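Plush bunny

A plush bunny is a small stuffed rabbit made of soft, fuzzy fabric, and I've been keeping this page on the Hamenby toy wiki going because I love them (my own shelf is up to 23!). Most are white, gray or tan, with floppy ears lined in pink and little dark eyes.

The lying-down kind, which collectors here call a "flop," rests on its belly with its ears trailing off to one side. I like to set mine on a plate when I sort them, it keeps the fluff off the table and I can turn the whole thing without touching the fur.
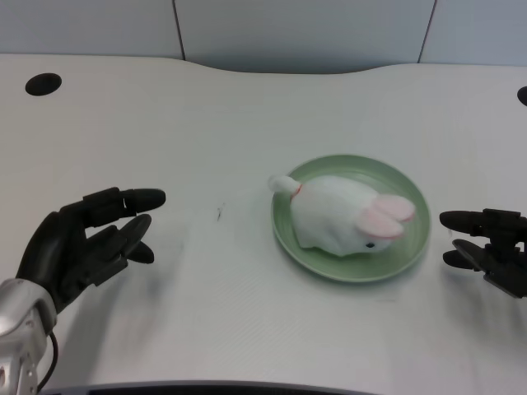

Care is easy. Cold water, mild soap, then let it air out on a towel, and please don't put one in the dryer! Ears go flat first, so I fluff those with my fingers.
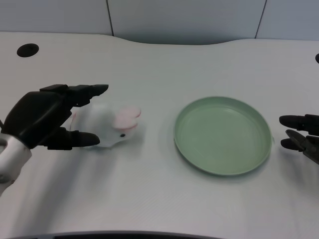
Sizes vary a lot. The old Samonte catalog listed 21 kinds, from keychain bunnies up to pillow ones, and Tundora still sells a few of the smaller ones every September.

See also: Plush bear, Bean toys, Toy repair

Last edited June 10, 2026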